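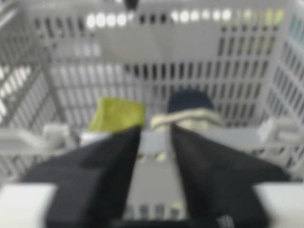 Laundry in a white plastic basket with slotted walls.

FOR IMMEDIATE RELEASE
13 March 2020

Stunico Opens Laundry Service for Residents of Baert House

Stunico will open a shared laundry service at Baert House in May, the housing association announced today. The service will be available to all 400 residents of the building and will operate from two rooms on the ground floor.

Residents will bring their washing down in a plastic basket and collect it, folded, in the same one. Perforated baskets were chosen over cloth bags so that air can reach the clothes while they wait — a point raised by many tenants during last year's consultation. Small items such as socks may be placed in the basket with everything else.
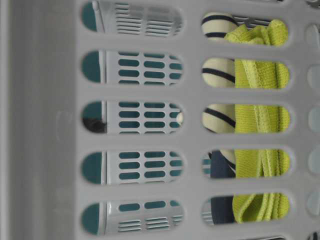
Each basket will carry a numbered tag and will be returned within two days. The charge will be $10 per load, with no monthly fee.

"Our residents asked for a simple service close to home," said Iulian Mihăilă, director of housing at Stunico. "We are pleased to be able to offer it this spring."

Washing and folding will be carried out by Kivon under a contract managed by Siebe De Graaf. Registration forms will be delivered to each apartment before the opening.

Media inquiries should be addressed to the Stunico press office.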